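The Account

By Natália Lobo

Aurora Carrilho had 793 followers, and she knew many of them by the way they wrote. One always used three hearts. One wrote only "nice" and never anything else.

In March, the lamp company Kundholm sent her a message. They would pay her for one post each week, but only when she reached 1,000. She read it on the bus, two times, and missed her stop.
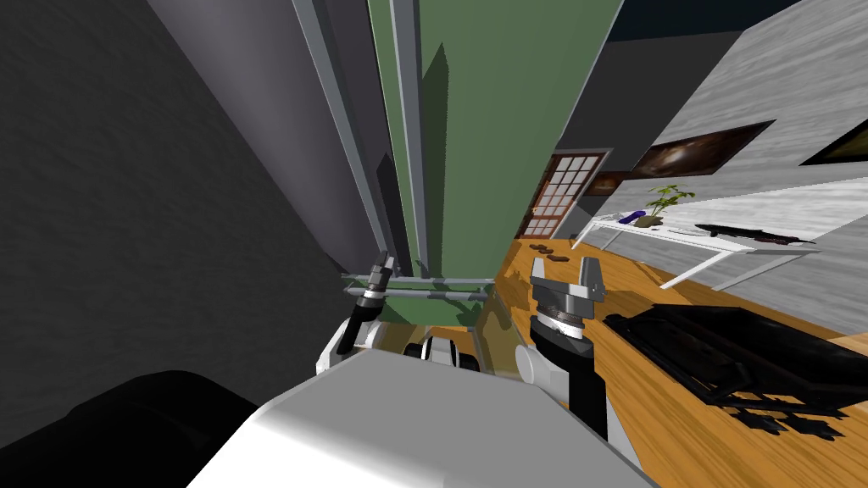
Two arms, grippers up

Her cousin told her about Fivlow. It was a site where you paid a little and the followers came in the night, like snow. Aurora bought the small package. In the morning she had almost 2,000.

She should have been happy. She posted her kitchen window, the one with the blue cup, and waited. The new followers said nothing. They had names like keys pressed by a cat, and they did not care about the cup. 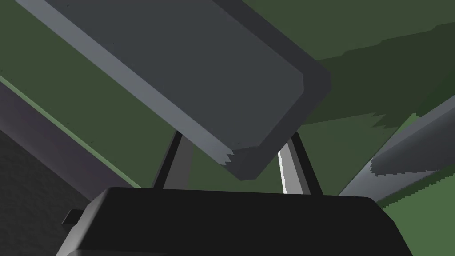

Dark gray block over the black gripper housing

Kundholm wrote again, very politely, and sent a contract of 6 pages. Aurora put it under the cup and did not sign.

That evening she began to remove them, one after another. It was slow work. Her thumb became tired, and her tea was cold before she got to the letter D.
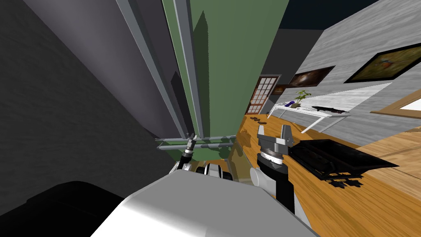 White body with both arms forward

After midnight a comment appeared under the window picture. It was from the person who wrote only "nice."

"Nice cup," it said.

Aurora looked at it for some time. Then she wrote back, "Thank you, it was my mother's," and went on with the letter E.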